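Home Talks Notices Library Contact

Speaker notes: Keeping a Day of Rest When the Week Won't Let You
Thursday evening series, Van Dusen Street Chapel hall

(Start slowly. Let people get their tea and sit down. Don't begin with the reading, begin with the house.)

Good evening, everyone, and thank you for coming out on a weeknight, which I know is a bit rich of me given that I'm about to spend half an hour asking you all to do less.

I grew up in a house where Sunday was a closed door. No mowing, no washing on the line, no shop, and if you had homework you'd better have finished it by tea on Saturday. My grandmother kept a rule book, a real one, a little brown exercise book started in 1927 by her own mother, and it had entries in it like "Boots to be cleaned the night before" and "Letters may be read but not answered." I used to think it was the gloomiest thing in the world. I've got it at home now and I'm terribly fond of it, and I want to say something for it tonight before I say a few things against it.

(Pause. If there's laughter let it run.)

FIRST THING: it's a command, but look at who it's given to

Exodus 20, and then go across to Deuteronomy 5. Read both, slowly. People often don't notice that the reason given is different. In Exodus you rest because God rested. In Deuteronomy you rest because you were slaves in Egypt and you aren't any more. And the list of who gets the day off is so generous! Your son, your daughter, your servants, the ox, the donkey, the visitor who happens to be staying with you. It's a day off for everybody who'd never have had the nerve to ask for one.

So when I hear it preached as one more thing we're failing at, I do wince a little. A slave can't take a day off. That's more or less what being a slave means. Keeping the day was a way of saying out loud whose people they were.

(Skip the bit about the manna if it's past quarter to eight. If not: Exodus 16, twice as much on the sixth day, and some of them still went out on the seventh with a basket. I love those people. I am those people.)

SECOND THING: what gets in the way

I asked the home groups to write down what stops them, and I had 26 slips of paper back, which was more than I'd hoped for. Work rosters came up a lot, and children's sport, and looking after parents. Those are real and I'm not going to wave them away. If you're nursing on a Sunday, you're doing the very thing our Lord was told off for doing, and you're in excellent company.

But a good many slips said something closer to "I don't know how to stop." One said, "If I sit down I feel guilty, so I don't sit down." I've carried that one about in my coat pocket ever since.

(Slow down here. Don't fill the quiet. Pictures up, leave them up for the whole of the next section.)

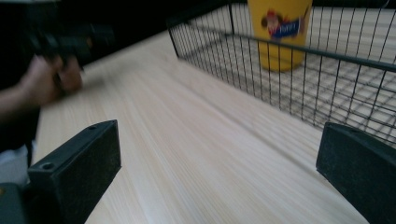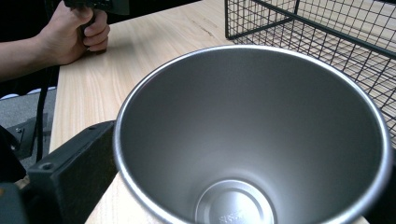 A tabletop, and a steel tumbler seen from over its open mouth.

THIRD THING: small ways to begin

When we lived out at Predwood I tried to do the whole thing in one go, sunset to sunset, phone in a drawer, cold chicken, the lot. I lasted two weeks and I was unbearable for both of them. My family would have paid me to go back to work.

So begin smaller. Begin with an hour if an hour is what you've got. Choose it ahead of time and tell the people you live with, so that they can hold you to it, or join in, or at least not ask you where the good scissors are. Do something at the start of it that you don't do at other times. We light a candle and say Psalm 23, and whoever is staying with us says it too, usually in three different translations and all at different speeds.

Then stay put. You'll remember the bins. You'll remember an email. You'll remember, with great clarity, a thing somebody said to you at Vedomier in the car park years ago and what you should have said back. Let it come and let it go by. I used to keep a pad next to me for writing these things down, and I don't any more, as the pad filled up and became a job.

And if your hour falls apart, which it will, you've got another one coming. Please don't make up for it by doing two. The rule book says nothing about doubling up, I've checked.

(Story of the walk along the Watero track goes here if the room is lively. If they look tired, leave it out and go straight to the last part.)

LAST THING: "The Sabbath was made for man"

Mark 2, verses 23 to 28. The disciples are hungry and picking heads of grain as they go. Read it to the end. I want people to hear that Jesus doesn't throw the day away. He hands it back to them as a present.

Which brings me round to my grandmother again. She kept every line of that book, and she also, every Sunday afternoon of my childhood, fell asleep in her chair by two o'clock with her mouth open and her shoes off. I think now that she'd understood it better than any of us.

(Close with the prayer on the yellow sheet. There are 200 printed so take spares for the neighbours. Remind them that the 12 places at the quiet day in June are first come, first served. Chairs back against the wall, please, hall is wanted in the morning.)

Recent talks
Praying when you've run out of words
Ruth, Naomi and the long road home
Hospitality on a small budget
What do we do with the angry psalms?
Forgiving someone who hasn't said sorry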